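Über uns

Die Sprachschule Barta liegt in Dremville über einer Bäckerei, und wer im Vormittagskurs den Konjunktiv lernt, riecht dabei Hefezopf. Das hat noch keinem geschadet, höchstens der Konzentration ab elf Uhr.

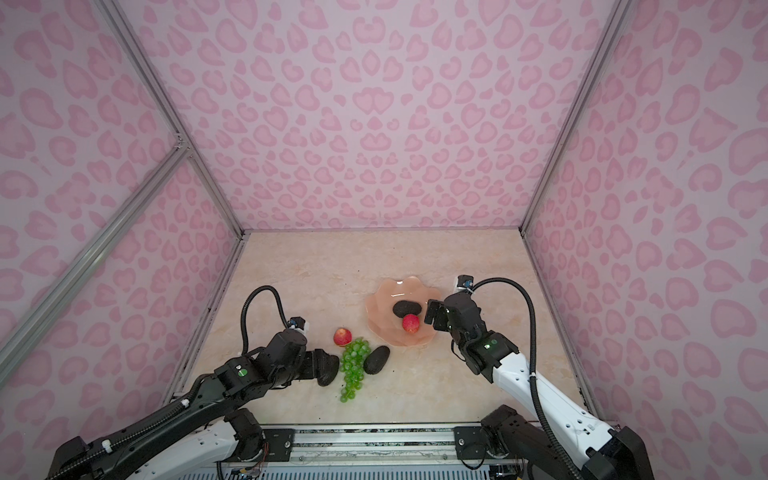
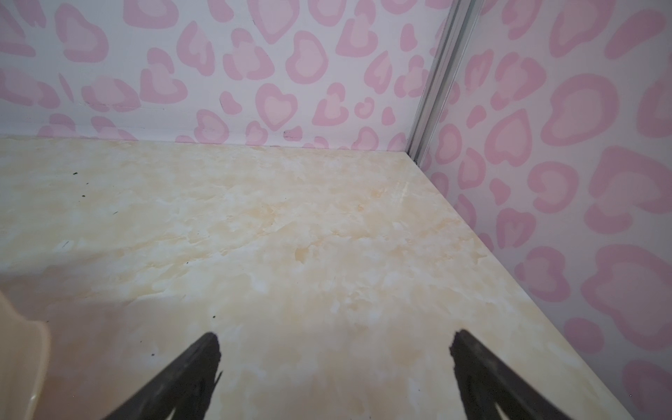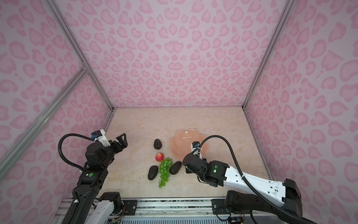 Angefangen haben wir mit 2 Räumen, einer Tafel und einem Wörterbuch, dem der Buchstabe Q fehlte. Inzwischen sind es 3 Räume, und das Wörterbuch ist vollständig. Im letzten Schuljahr haben 131 Erwachsene bei uns Deutsch, Spanisch oder Italienisch gelernt, manche davon freiwillig.

Unsere Gruppen sind klein. Wer hofft, in der letzten Reihe unentdeckt zu bleiben, wird enttäuscht – es gibt nur eine Reihe. Hausaufgaben geben wir auf, kontrollieren sie auch und nehmen Ausreden gern entgegen, sofern sie in der Zielsprache vorgetragen werden.

Für Firmen kommen wir ins Haus, derzeit nach Ploton und Cunodley. In der Leihbibliothek im Flur stehen 200 Bücher, überwiegend Krimis. Der Wortschatz unserer Fortgeschrittenen ist entsprechend: Sie können eine Leiche beschreiben, aber kein Bahnticket umbuchen. Daran arbeiten wir.

Neue Kurse beginnen im Januar. Der Einstufungstest dauert eine halbe Stunde und kostet nichts. Das Büro ist ab 9 Uhr besetzt, der Eingang liegt links neben dem Brotregal.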